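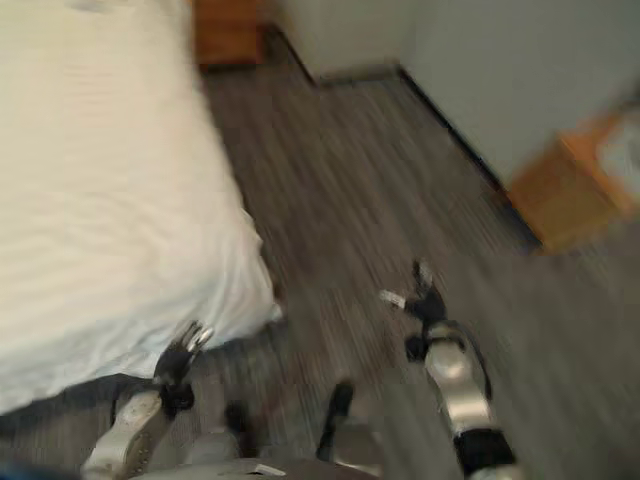

How to put a flat sheet on a large bed so it stays in place

For many years I used only fitted sheets, the kind with elastic. Then the elastic became tired, one corner after another, and every morning I found the sheet in the middle of the bed like a rope. When I moved to Flellham I bought two flat sheets and learned to fold them properly. A neighbor, Nana Kwofie, taught me. She worked in a guest house when she was young and she can make a bed in less time than I need to find the pillowcases.

I write this page for people who make a bed alone. With two persons it is much easier and you maybe don't need my advice.

What you need

- One flat sheet, big enough (see below)
- The mattress, with nothing on it
- A chair or a basket for the pillows and the blanket
- A little free floor at the foot of the bed and on one long side at least

You don't need clips or straps. I bought a set of straps from Skuvisa once and they held well, but to put them on I had to lift the mattress four times, and I did that every week until my back complained.

Which size of sheet

This is where most people make the mistake, and I made it too. The sheet must cover the top of the mattress, go down both sides, and then still go under. Measure the width of your mattress, then add the height two times, then add what you want to tuck under, also two times. I like 20 cm of tuck on each side. Do the same for the length.

Please measure the height with a tape and don't trust the label. My mattress had a topper which I forgot completely, and the first sheet I ordered was too short at the feet. If you wash cotton hot it will become smaller, so leave something for that as well.

Before you begin

Take everything off the bed. Put the pillows on the chair, not on the floor. If the bed stands close to a wall or a nightstand, pull it out a little at that side, only enough for your hand and arm. Check also that you can walk around the foot without hitting your hip on a cabinet. In a small bedroom this is the place where you will turn many times.

Vacuum the mattress if you have not done it for a while. I do it in September, when the windows can still be open, and then again in spring.

Step 1. Open the sheet

Stand at the foot of the bed. Find the two corners of one short side and throw the sheet away from you, toward the head, as you would do with a tablecloth. It will not land straight. Go to the long side and pull until the middle fold of the sheet lies on the middle of the mattress. If you ironed or folded the sheet in half, this line is your best helper.

Look now at what hangs down. Left and right must be the same. At the head I leave a bit more than at the feet, for the reason that I move a lot with my shoulders.

Step 2. Tuck the head

Lift the mattress with one hand, only a little, and push the sheet under with the other hand flat and the palm down. With the palm up you scratch your knuckles on the slats. Begin in the middle and go toward the corners. Do not tuck the long sides yet.

Step 3. Fold the corner

Here comes the part that people are afraid of. Read it once and then do it with the sheet in your hands, it is difficult to understand only from reading.

1. Stand beside the bed, near the corner of the head.
2. Take the edge of the sheet that hangs on the long side, one arm's length from the corner.
3. Lift it up and lay it on top of the mattress. It makes a triangle, and a small piece still hangs down below.
4. Tuck this small piece under the mattress.
5. Hold the sheet with one hand against the side of the mattress, so that it doesn't slip out.
6. With the other hand bring the triangle down again and tuck it under.

You should see a diagonal fold at the corner, like on a wrapped present. If it is loose and makes a bag, take out the triangle and pull it more tightly before it goes under. Don't repair it from outside - that never holds until the morning.

Step 4. The other corners

Do the second corner at the head, then go to the feet. Before you tuck the foot end, pull the sheet toward you with both hands. Lean back a little and let your weight do the work. Tuck the foot, make the two corners, and finish with the long sides, from head to foot.

Step 5. Smooth it

Go over the sheet with your forearm, from the middle to the outside. Small wrinkles from the dryer will disappear after one night. Big folds mean that one side is not tight enough, usually the side you tucked first.

Some problems I had

The corner at the feet hangs down. In most cases the sheet lies too far to one side. Look at the middle line again. When it is straight and the corner still comes out, the sheet is too small.

The sheet slides on the mattress. Some mattress covers are very slippery. I put a thin cotton blanket between, and since then it is quiet.

The mattress is too heavy to lift. Kneel down, push your hand in with the fingers closed, and move it along the edge without lifting.

I change my sheet every week and with these corners it stays flat from one wash to the next. The first time I needed so long that my tea was cold, so please be patient with corner number one.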